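Handheld gripper fingers on clothes: slotted vs solid, and does the camera matter

Forum > Grippers and end effectors

wafula_n
Started in September

We have been trying finger sets on the handheld grippers before we commit to one for the arm. The task is household fabric: picking garments off a pile, moving them, stacking them folded. Two sets so far. The first is the slotted yellow one. The second is a solid finger from Norkell with a rubber face.

What I have after 100 picks with each on mixed clothing:

Slotted: fewer double picks. It bends around a bunched garment and holds it with less squeeze. It is poor at getting under a single flat layer.

Solid: better on flat layers and on hems. It drags the garment underneath along with it more often than I would like.

Same person doing all the picks, same room, daylight. I would like to hear from anyone who has run either on a real arm, where you can't feel the trigger.

Slotted set at work on the bed:

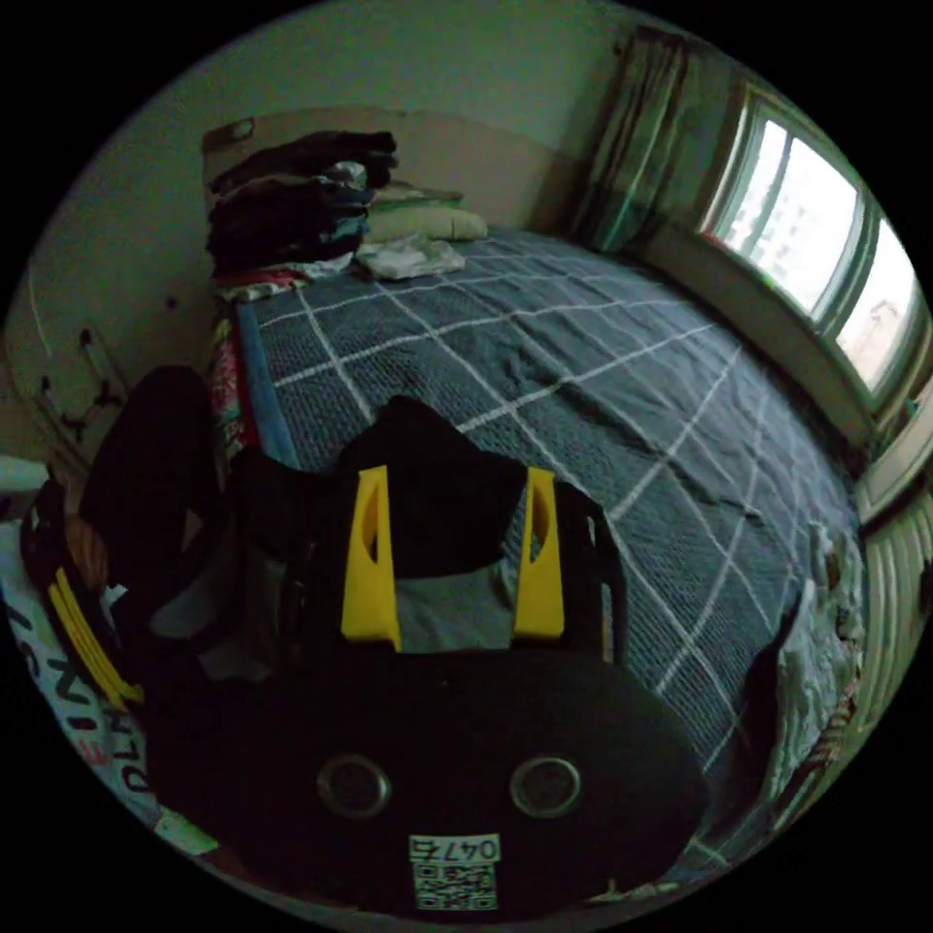
Reply 1
jyoti.nigam

We ran slotted fingers on the Bastell arm for most of the summer. The result on bunched clothing matches yours. On the arm the flat-layer problem gets worse, as the approach angle is never as good as what your wrist does without thinking. We ended up adding a thin lip to the tip of one finger only. It helped with T-shirts and did nothing for jeans.

What closing force are you planning on? With soft fingers we found a fixed width command worked better than a force target.

Reply 2
trilok_s

I don't think this comparison tells you much about fingers. One operator doing 100 picks with one set and then 100 with the other has learned the task by the second block. Did you alternate?

Also, black clothes on a dark blanket is a hard case for the camera. If you train on this and the policy misses, you won't know whether the finger or the image is at fault. I would put the same garments on a light sheet first.

Reply 3
wafula_n

No, I did not alternate. Slotted first, then solid. So if there is a learning effect it favors the solid set, and the slotted one still came out ahead on double picks. I will redo it in blocks of ten.

On the dark clothes, I disagree. People own dark clothes. If the camera can't separate a black shirt from a dark grey blanket I want to find that out now.

Jyoti, width command. The Negi controller lets us do either, but force readings near zero are too noisy to use.

Reply 4
trilok_s

Finding it out now is fine. Finding it out in the same test as the fingers is what I'm objecting to. Change one thing at a time.

Reply 5
sandamali_l

Agree with Trilok on the order of the test, agree with Wafula on the clothes.

One thing about the wide lens. With fisheye the window takes up a good part of the view on one side and auto exposure pulls everything else down. We locked exposure on the fabric and let the window blow out. Dark garments had visible folds again. No new camera needed. If you do this, check it again late in the afternoon, our setting from the morning was useless by 4 pm.

Reply 6
anju_garg

Has anyone measured wear on the slotted ones? We have 561 cycles on a printed pair and there is a crack starting at the bottom of the slot on one finger. Ours are a softer material than most people use, so it may just be that.

Reply 7
jyoti.nigam

Anju, we had the same crack, same spot. Rounding the slot end in the model fixed it. The sharp corner was the problem. We are on the third pair now and the last one has held.

Reply 8
wafula_n

Exposure was on auto for everything. I will lock it and rerun both sets, alternating, same pile. Trilok, I'll do one block on a light sheet as well so there is something to compare with.

Will also try the lip on one finger. Jyoti, can you say how thick?

Reply 9
jyoti.nigam

2 mm at the base, tapered. Print it flat or it snaps off.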